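Grostel seating fault

The Grostel seating fault was a recurring failure in an automated machine-tending cell at the Figueiredo works in Broltbridge. A robot arm placing metal plates for inspection reported parts as correctly seated when they were resting slightly high on one side. The fault led to damage to 11 plates and one gripper before the cell was taken out of use in April. There were no injuries. A report on the matter was issued in July 2026.

The name comes from the Grostel cell, the works' own name for the station where the fault was found. It has since been used more loosely at the company for any case in which a robot accepts a part that is not lying flat.

Background

The Figueiredo works makes machined plates and housings for pumps and small gearboxes. Most of its handling was done by hand until the company moved part of its inspection work from its older site at Cudley. The Grostel cell was set up at Broltbridge to take over the repeated lifting and turning of plates between machining and final measurement.

The cell had a single arm with a two-finger gripper, a fixed nest to hold the plate, and a small camera at the wrist. A plate was lowered on to the nest until the arm felt a set amount of resistance. The camera then checked for the edge of a round recess in the plate. If the edge was found near its expected position, the cell recorded the part as seated and went on to the next step.

Neither check measured height directly. The resistance check showed only that the plate had touched something, and the camera check was made from above, where a small tilt caused little change in the position of the recess. The two checks had been treated as independent. In practice both could be passed by the same badly seated plate.

Course of the fault

The first signs were small. Operators at Broltbridge found light marks near the edges of several plates and put them down to handling before the parts reached the cell. A batch of 14 plates was set aside for a closer look, and six of them were found to be outside the limit for surface damage. The remaining eight were returned to stock.

The cell stayed in use during this period. Its own log showed no errors, and the time taken for each placement had not changed. Extra wiping of the nest was added at the start of each shift. This seemed to help for a while, although the report later noted that the improvement fell in the same days as a change to a thinner type of plate, which was less affected.

The fault became plain when the arm closed its gripper on a plate that was higher on one side than the program expected. One finger struck the metal, and the plate moved across the nest. The arm did not stop at once. Its contact limit had been raised during setting-up to prevent false stops, and the force of the blow was below the new value. The arm carried on to the lift position with a bent finger and no part, and stopped there when the grip check failed. 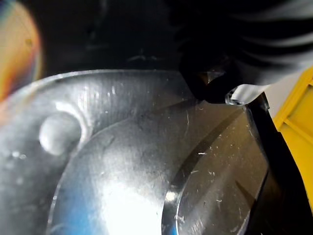
Machined plate with a round recess, seen from the wrist camera with the gripper close to the surface.

Cause

The report gave debris under the plate as the direct cause. Short curls of metal left from machining had collected at one of the nest's support pads, where the air jet meant to clear them did not reach. A curl trapped there was enough to raise one side of a plate. Thicker plates were more likely to stay tilted, as their weight was carried on fewer points.

A second cause was glare. The plates had a bright machined finish, and under the cell's overhead lamp a patch of reflected light could wash out part of the image. To keep the camera check from failing too often, its tolerance had been widened twice. At the final setting, the program would accept an arc of the recess edge much shorter than the one first specified. It could also take the outline of another round feature for the recess if the two lay close together.

The third cause was the raised contact limit. It had been recorded in the setting-up notes but not carried over to the safety file for the cell. Staff who took over from the installation team therefore had no record of it, and the value was not looked at during the routine check that followed.

Safety review

The cell was fenced, and the gate interlock worked as intended throughout. The review found, however, that staff had at times opened the gate and reached into the nest to clear debris while the arm was held in a paused state. Pausing kept the drives powered. The written procedure called for a full stop with power removed, but this meant a lengthy restart, and the shorter method had become normal on busy shifts.

The report treated this as the most serious finding, ahead of the damage to parts. It recommended that opening the gate should remove drive power in every mode, and that the restart should be made quicker so there was less reason to avoid it. Both changes were made before the cell was used again.

Changes to the cell

Each of the nest's support pads was fitted with an air-sensing port, which detects a gap beneath the plate. All ports must now show contact before the gripper opens. The air jet was moved, and a second one was added on the far side. The overhead lamp was replaced with a diffused light set low at the edge of the cell -- a change that had first been asked for during installation and put off on grounds of cost.

The camera tolerance was returned to its original setting. The contact limit was lowered as well, and any later change to it has to be entered in the safety file.

After the changes the cell was run on a trial of 100 placements, with debris put on the pads by hand at intervals. Every tilted plate was rejected. A few level plates were rejected too -- in each case because of coolant in a sensing port -- and draining the ports was added to the cleaning routine.

The same type of nest had been ordered for Cudley. That order was held until the sensing ports could be included, and the camera check there is used only to confirm which way round the plate is lying.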